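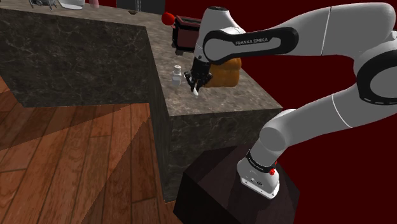 Lendon wrote:

> We cannot reproduce the missed contacts on our build. Same arm model,
> same kitchen, same controller gains, and the monitor trips every time
> the fingers touch the bread. Are you sure the loaf has a collision
> body at all in your copy? Ours had to be re-exported in September
> after the asset loader dropped it without a warning. Please also say
> which contact filter you run with. If it is the default one from
> Eltis, I would want to see the group table before blaming the monitor.

The loaf does have a collision body. I dumped the stage after load and it is present, enabled, and assigned to the same group as the other items on the counter. The filter is the Eltis default with one change, described below.

To restate the fault for those who skipped the first thread: during pick episodes on the stone counter, the planned descent of the gripper sometimes passes through the loaf. The contact monitor should halt the arm on the first finger contact with anything other than the target. In 31 episodes of a 2,000-episode batch it did not halt. The arm continued to the end of the descent and the episode was scored as a planning timeout, so the failure was filed under the wrong heading and went unread for some time.

The easiest one to replay is seed 777. The target in that episode is the spoon. The descent goes to the loaf, and the monitor log has no entry for either finger until step 712, when it reports a contact with the counter. 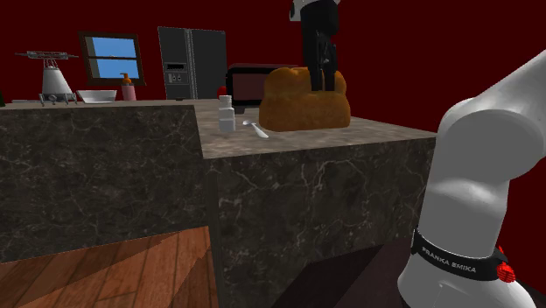 Urow Simulation Group / Manipulation Safety

There are two separate faults, and I suggest we keep them in separate tickets.

1. Wrong descent point. The target pose is read once at reset, before objects have settled. If the spoon shifts during settling, the planner keeps the old pose. On our build the offset can be large enough to put the descent over a neighbor. Pylypenko (the planner branch, for newer readers) rereads the pose after settling and does not show the problem on seed 777. I have not run it on the full batch.

2. Monitor silent. Our one change to the filter was to put the fingers in a group of their own, so that finger-to-finger contacts could be ignored on closing. The new group inherits its mask from the parent only if the parent is loaded first. When load order is reversed, the mask comes up with the counter bit set and the item bit clear. Finger contacts with items are then discarded before the monitor sees them. The solver discards them too, so no force shows up in the joint torques and the torque limit is no help as a backup.

Fault 2 is the one I consider a safety matter. The monitor configuration is shared with the hardware cell, and the check that runs before the cell is enabled tests only that the monitor process is alive. It does not test that any contact pair can reach it. 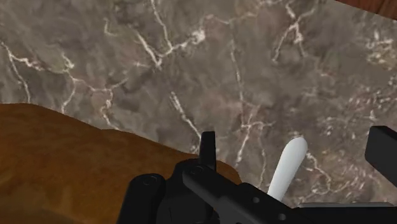 Fig. 3. Close view over the marble counter, gripper at bottom center and right.

Proposed changes:

- Write the finger mask explicitly. No inheritance.
- At startup, force one contact per finger against a test item and refuse to run if the monitor stays silent.
- Score any overlap between finger and item geometry as a safety failure, independent of the filter.
- Reread target poses after settling (take the Pylypenko change as is).

The third item costs extra time per step because it runs a separate geometry query. It can be limited to the descent phase if that is a problem on your side.

Lendon, could you print your finger mask after load and again with the asset order reversed? If the item bit goes missing in the second case, then your build has the fault as well and has been loading in the lucky order. Please send the raw value, since the Eltis viewer shows the parent's mask in that field.

Until the startup test is merged, please do not copy the shared monitor file to the cell. Ours is locked out, and the earlier file with the fingers in the parent group has been restored there.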